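Trirkutum bench notebook
11 May 2018

Picking this up after lunch, so the morning is from memory and from the scraps of paper I keep leaving under the keyboard. I do mean to write things down as they happen, and one day I will.

Case opening on the two-arm bench. We've been at this since March and I'm still fond of it as a chore, even on the bad days, because it's such an ordinary thing to ask for. You put a case down, you undo it, you lift the lid, you close it again. My mother could do it while talking on the phone and looking for her glasses. The arms need a great deal more encouragement than that (and so do I, by four in the afternoon).

Log so far for this task: 269 attempts, going by the counter in the Uvska script. I threw out the ones from the first week when the left wrist offset was wrong, so anybody comparing against the old sheet will see a bigger number there and should ignore it. Of the 269, 96 went all the way through, open and closed again with the case still more or less where it began. I was pleased with that until I sorted them by starting position and saw how many of the good ones came from the same few spots near the middle. Move the case toward the back and things get a lot shakier. The fingers come in low against the front edge, and then the whole case slides away from them, very politely, like somebody backing out of a conversation.

Tried three things this morning.

First, slowed the approach by half. Fewer slides, but the runs get so long that I started answering mail in the middle of them and missed one going wrong. Kept the slower speed for the last bit of travel only, and that seems a decent bargain.

Second, had the right arm hold while the left does the work. Much better! One steadies the case, the other goes for the lid, same as you or I would do it without thinking. The trouble is that the holding arm gets in the way once the lid starts to rise, and it has to let go and back off at just the right moment. It's late more often than early. Garg's timing file has a setting for this that I haven't touched yet, so please don't change it before I've had my turn.

Third, a strip of the grippy drawer liner under the case. This works beautifully and I feel guilty about it. If the question is whether a machine can do the household job, then putting sticky stuff under everything in the house is a bit of a cheat. Took it out again and marked those 19 runs separately.

On the larger question, which came up again over sandwiches: would I let this pair loose on the packing shelf at Tredach? For setting a case down in a known place, yes, tomorrow, with someone in the building. For opening any old case that a customer has sent back, with stiff latches and a bent lid and a luggage tag in the way, no. We've taught it one case, and it knows that one about as well as I know my neighbor's dog. I don't say that to be gloomy. In March it couldn't do this one either, and I remember clapping out loud the first time the lid came up.

Still to do:
Starting spots along the back, both corners, before I touch anything else.
Release timing on the right arm, a little earlier each time.
Second case, the dull one with the softer corners, if it ever comes back from the store room.
Tidy the cables over the shoulders. They haven't snagged yet but I keep watching them when I should be watching the fingers.
Copy the run folder across. File 1,071 was the last one on the drive when I looked, counting all the tasks together, and space is getting tight.

Leaving the slow approach switched on overnight. If you're in before me, check the speed line at the top of the script before you start a run, and help yourself to the good coffee, it's behind the tape measures.

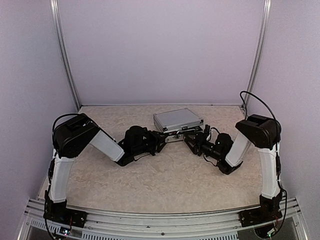

Two-arm bench, silver case toward the back, both grippers at the front edge.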